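Teaching a Robot Arm by Remote Control: Project Report
Daltbridge robotics course, 2/15/19
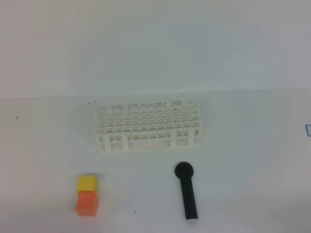
Our aim was to find out whether people with no training could show an arm a simple tabletop task well enough for it to copy them. We chose stacking one cube on another. Other objects stayed on the table so the recordings would include some clutter.

Each demonstration was driven from the Rultinero hand controller, with the operator seated behind the arm. We also tried guiding the arm by hand, but the operator's sleeve kept blocking the camera and we dropped that method in August.

We recorded 60 demonstrations and kept 53. The others were thrown out for dropped cubes or gaps in the log. Operators had trouble judging depth, and most slowed down a lot just before letting go. The model learned that pause as well.

We trimmed the pauses and trained again. The arm moved more smoothly but released the top cube off centre more often. With more time, we would add a second camera at the side and record the release step separately.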